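Histoire des objets ordinaires
Séance 2 : ce que l'on jette, ce que l'on garde

Bonjour à toutes et à tous, et merci d'avoir relu vos notes de la première séance (je vois bien, aux messages reçus, que la distinction entre rebut et déchet a fait couler un peu d'encre, et j'en suis ravie !). Nous allons la reprendre tranquillement, car elle servira jusqu'à la fin du semestre.

Rappel de vocabulaire. Le rebut est ce qu'une personne ou un foyer met de côté : la chose existe encore, elle a une forme, parfois un usage, elle attend. Le déchet, lui, est déjà entré dans un circuit, celui du chiffonnier, de la commune, de l'usine. Entre les deux, il y a un moment flottant qui peut durer une minute ou trente ans, et c'est ce moment qui nous intéresse. Pensez au tiroir de la cuisine, à la caisse au fond du garage, au carton « à trier » que l'on déménage trois fois sans l'ouvrir.

Notre première source est le registre de la maison Dumitrescu, une quincaillerie de la petite ville de Dosholm, tenu à partir de 1916. Le papier manque, la ficelle aussi, et le commerçant note avec un soin touchant tout ce que ses clients lui rapportent : bouchons, clous redressés, boîtes de fer. Le registre compte 330 pages, dont vous trouverez un choix dans le dossier de lecture. Ne vous laissez pas décourager par l'écriture, on s'y fait assez vite, et les abréviations reviennent toujours les mêmes (« b. f. » pour boîte de fer, « fic. » pour ficelle).

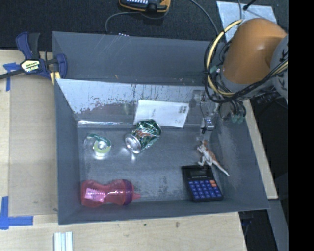
Deuxième source, plus tardive : les catalogues Gradik, fabricant de bacs et de casiers de rangement. On y voit apparaître, page après page, l'idée que le désordre domestique serait un problème à résoudre par l'achat d'un contenant. Le vocabulaire change alors beaucoup. On ne « serre » plus ses affaires, comme disaient encore nos grands-mères, on les « organise ». Je vous invite à relever les verbes pendant votre lecture, c'est un exercice un peu fastidieux mais vous verrez comme il est parlant.

Troisième source, enfin, l'enquête de Daltelow, qui a recueilli presque 600 inventaires de tiroirs et de caisses auprès de foyers volontaires. Chacun devait vider, nommer, puis remettre en place. Ce qui frappe à la lecture, c'est la gêne des participants devant les choses sans catégorie : on écrit « divers », on écrit « bricoles », on s'excuse presque. J'ai une tendresse particulière pour la personne qui a simplement noté « cela peut servir » en face de chaque ligne.

Pour la prochaine fois, lisez les extraits du registre et choisissez chez vous un contenant quelconque, boîte, panier ou tiroir. Dressez-en l'inventaire sur une page, sans rien ranger au préalable (je compte sur vous !), puis rédigez un court commentaire sur les mots que vous avez employés et sur ceux qui vous ont manqué. Les travaux sont à déposer avant midi, la veille du cours. Nous commencerons par en lire quelques-uns à voix haute, avec l'accord de leurs auteurs bien entendu, avant de passer au métier de chiffonnier.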